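印刷する | メールで送る

カテゴリー:講演・トーク > 素材と技法

話すためのメモ 「乾くまでの層 ナザニン・シラージの紙と漆喰」

(開始前)マイクの確認。客席の照明は半分だけ落としてもらう。持ち時間は30分、質疑は別に15分。

1 はじめに

名前と所属を言う。ジェイミー・ベインブリッジ。ビルケット美術室で立体と紙の作品を担当している。今日は、1月に始まった展示「ストゥラトモント」の出品作家ナザニン・シラージについて話す。作家論というより、作り方の話が中心になる。展示をまだ見ていない人もいるはずなので、作品の大きさと並び方を先に説明する。

会場は2室。手前の部屋に壁掛けの作品、奥の部屋に床置きの作品。壁掛けは横長のものが多く、いちばん大きいものは大人が両腕を広げても端に届かない。床置きは低く、上から見下ろす高さに置いてある。ここで、奥の部屋は段差があるので足元に注意、と一言。

2 経歴は短く

シラージは最初、製本を学んだ。背固めに使う糊と寒冷紗の扱いに慣れていて、それが今の仕事の下地になっている。絵画の教育は受けていない。本人は「画面」という言葉をあまり使わず、「板」または「面」と言う。今日の話でもそれに合わせる。

製本の仕事をやめたあと、古い帳簿の紙を煮溶かして漉き直すことを始めた。初期の小さな作品には、数字の罫線がうっすら残っているものがある。手前の部屋の入口右側にある4点がそれ。

3 材料

主な材料は再生した紙の繊維、消石灰、砂、麻の短い繊維、膠、水。顔料は土系のものだけ。黄土、赤土、緑土。青は使わない。青を使わない理由を聞かれることが多いが、作家は「手に入る土に青がなかった」と答えている。それ以上の説明はしない。

配合は作品ごとに変わる。作家の手帳には1155番まで試験片の記録がある。一枚ずつ、材料の比率と、混ぜた日の天気と、ひびの出方が書いてある。手帳の複写は奥の部屋のケースに入っている。開いているのは石灰の割合を増やしていった時期のページ。

(ここで試験片を回覧。角が欠けやすいので、台紙ごと持ってもらうように伝える。)

4 工程

下地は木の枠に麻布を張り、膠を引く。そのうえに繊維と石灰を混ぜたものを薄く置く。鏝を使う場合と、手のひらで押す場合がある。「プルクスカ」の連作は全部手で押している。表面に残る浅いくぼみは掌の跡で、近くで見ると向きがそろっていないのがわかる。

一層が乾くのを待ってから次を置く。急ぐと下の層が浮く。浮いたものを作家は失敗とは呼ばず、剥がして砕き、次の作品の材料に戻す。展示中の「プルクスカ 2」には、前の作品の破片がかなり混ざっている。白っぽい粒がそれ。

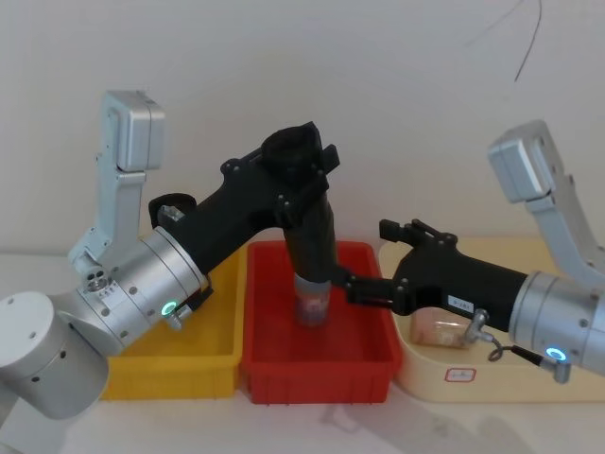
白い台に並ぶ3つの容器と、左右のロボットアーム

5 ひびについて

いちばん質問が出るところなので、時間を取る。

ひびは計画されたものか、と聞かれる。答えは、場所は決めていないが、出る量は調整している。石灰が多いと細かく出る。麻を増やすと少なくなり、出ても途中で止まる。厚く置いたところは深く割れる。だから作家は厚みの配分を先に決め、あとは乾くのに任せる。

レセゴ・オーストハイゼンが展示の小冊子に書いた文章では、これを地面の干割れと比べている。自分はその比較に半分だけ賛成。色は確かに地面に近い。ただ、割れ目の縁がめくれ上がらず平らなままなのは、下の麻布が引き止めているためで、見た目の印象はむしろ古い壁に近い。ここは意見が分かれるところだと断ってから話す。

(スライド送る。壁掛けの部分拡大、続けて裏面。)

裏面はふだん見せないが、今回は作家の許可を得た。麻布の目から石灰がにじみ出て、小さな粒になって固まっている。製本の人らしく、四隅の布の折り方がとてもきれい。

6 運搬と展示

重さの話。大きい板は二人では持てない。トレヴァー・エルウッドが運搬用の枠を設計した。板を立てたまま、下の辺と裏の桟だけで支える。表には何も触れない。枠は分解できるので、次の会場にもそのまま送れる。

湿度の管理は、入口の扉を開けたままにしないことが第一。来場者にもお願いしている。開幕後に細いひびが1本増えた作品があり、作家に連絡したところ、そのままでよいとの返事だった。補修はしていない。状態の記録だけ続けている。

照明は横から低く当てている。正面から当てると凹凸が消える。ただし「ジェルタンス」だけは上から。これは作家の指定で、縁の影を床に落としたいとのこと。

7 関連する作品

ポーリーン・タプリーの所蔵する小品を1点借りている。台所の卓の大きさに合わせて作られたもので、長く卓の上の壁に掛けてあった。油の汚れが少しある。タプリーさんは洗浄を望まず、そのまま展示している。ほかの作品と表面のつやが違うので、見比べてほしい。

8 終わりに

時間が余れば、混ぜ合わせの音の録音を1分流す。余らなければ省く。質疑へ。

想定される質問
・触ってよいか:作品は不可。回覧した試験片のみ可。
・販売:会場では受けていない。受付で連絡先を渡す。
・制作期間:大きい板でひと冬。乾く時間がほとんど。
・次の展示:未定。作家は床置きの仕事を続けている。

退出時に試験片の枚数を確認すること。小冊子は受付、残り少ない。

お問い合わせ | © ビルケット美術室 | ページの先頭へ戻る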